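Billimau startet Rücknahme für Kinderbettwäsche und Decken

Sustomholm, 2021-09-24 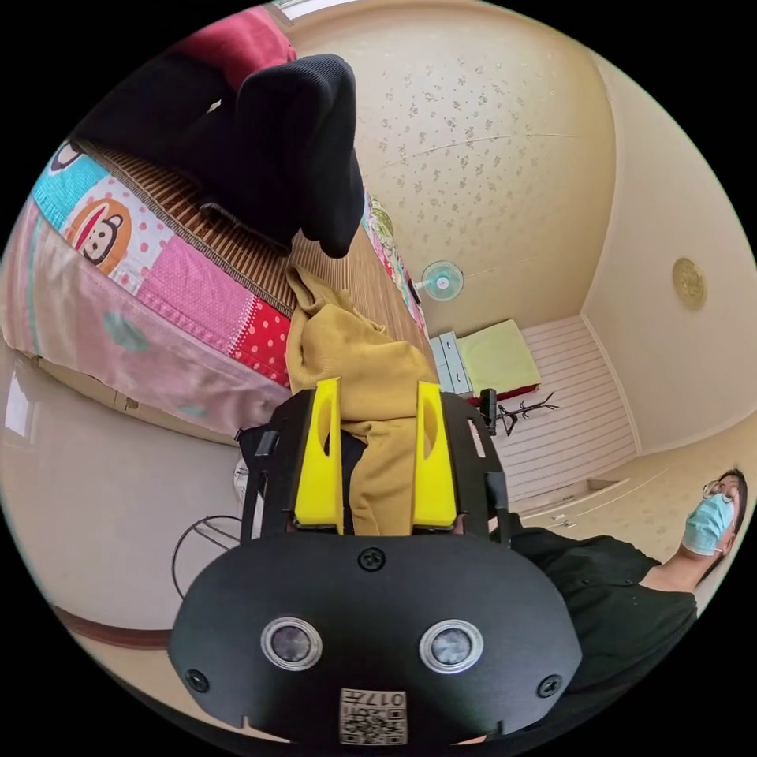 Ab sofort nimmt Billimau gebrauchte Kinderdecken, Tücher und Matten zurück – auch Patchwork, auch ausgewaschen, auch mit Affen drauf. Bisher ging nur Bettwäsche aus eigener Produktion. Das ist vorbei.

Zum Start liegen 2000 Sammelbeutel bereit, abzuholen im Laden in Sustomholm oder bei den 13 Partnergeschäften. Beutel füllen, zubinden, abgeben. Keine Anmeldung, kein Kassenbon nötig.

Was reindarf: Steppdecken fürs Kinderbett, Tagesdecken, Baumwolltücher, Strohmatten bis Bettlänge. Was nicht: Matratzen, Kissen mit Federfüllung, alles mit Schimmel. Bitte gewaschen abgeben und zusammengelegt, nicht geknüllt. Matten nur ausbürsten und rollen, nicht knicken.

"Im Kinderzimmer liegt meistens alles übereinander, Decke, Matte, Tuch, und irgendwann passt nichts mehr in den Schrank", sagt Tsehay Tsegaye, Leiterin Sortiment bei Billimau. "Wir wollten eine Abgabe, die man auf dem Weg zum Einkaufen erledigen kann."

Sortiert wird bei Kazmi. Gut erhaltene Stücke gehen zurück in den Verkauf, der Rest wird zu Flicken geschnitten und neu vernäht. Im Probelauf im März kamen 649 Teile zusammen, 119 davon waren Decken mit Tiermotiv. "Mit so vielen Tieren hatten wir nich gerechnet", so Eifion Price, Werkstattleiter bei Kazmi. Erste Flickendecken aus dem Probelauf sind bereits im Laden in Sustomholm zu sehen, Verkauf solange Vorrat reicht.

Für Kitas gibt es grössere Säcke, Bestellung über die Partnergeschäfte. Abholung nach Absprache – bitte mit etwas Vorlauf melden, die Touren sind schnell vol.

Pressekontakt: Dénes Lakatos, Billimau, Sustomholm
Abdruck frei, Belegexemplar erbeten.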